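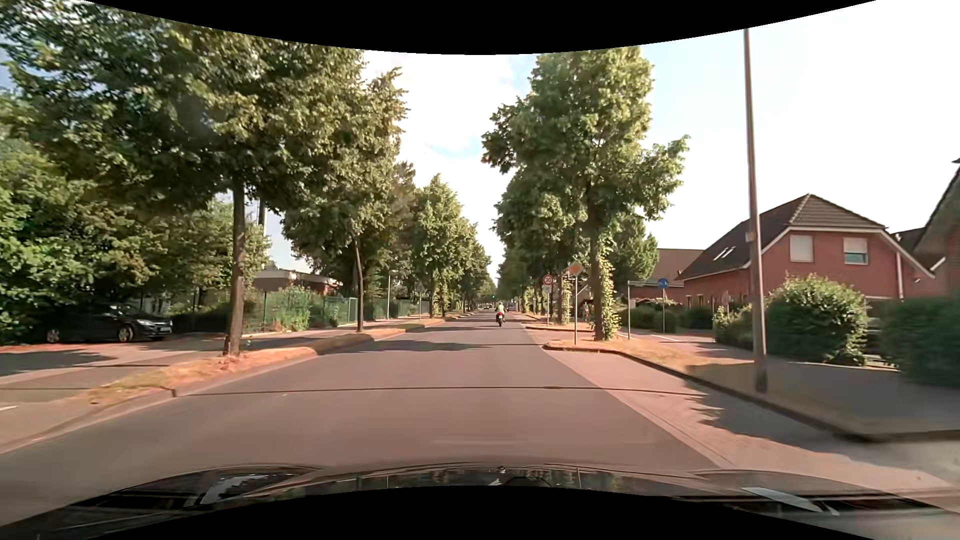
Figure 1. A 30 zone on the delivery route, behind a motorcycle.

Driver assistance in delivery work: what changes for the drivers
Student project, group 3
Luzius Egger, Amber Mulder, Yuk-lan Ho

1. Background

Gisler is a delivery firm with 14 drivers. In November the firm began to use Curnon, a driver assistance system. Curnon keeps the speed, holds the distance to the vehicle in front, and plans the order of the stops. The driver stays responsible all the time and must keep the hands near the wheel. Our question was how the working day of the drivers is different now.

2. Method

We talked with 3 drivers and with the shift planner, Beat Frei. We also read the log of one van, which contains 504 stops. Amber rode along for two mornings, starting at 6:30. Our group is small, so the results are only valid for this depot.

3. Results

All three drivers said that the long road out to Bekden is less tiring. On residential streets the opinion was different. A road like the one in Figure 1 has a speed limit of 30, trees on both sides and a rider ahead. Severin Hubmann, one of the drivers, told us that he switches the distance function off behind motorcycles. "It follows correctly, but I don't like to wait and see if it does," he said. The other two leave it on and hold the foot over the brake.

The bigger change is in the planning. Before, the drivers chose the order of their stops by themselves, and they knew which customers open late. Now the order comes from the system. A driver can change it, but must enter a reason on the screen. In the log we found 710 screen entries of all types, and many of them are such reasons. The drivers see this as extra work which is not paid.

Mr. Frei sees it in another way. He has fewer phone calls in the morning, and a new driver can start alone sooner. He agreed that the older drivers have lost something — their knowledge of the route counts less than before.

4. Discussion

We expected to hear mostly about safety. The drivers talked more about who decides. We suggest that Gisler lets each driver save a personal order for a route, and that the reason field becomes optional. Mr. Frei will discuss the first point with the supplier in Cumbridge. For the second point we have no answer yet.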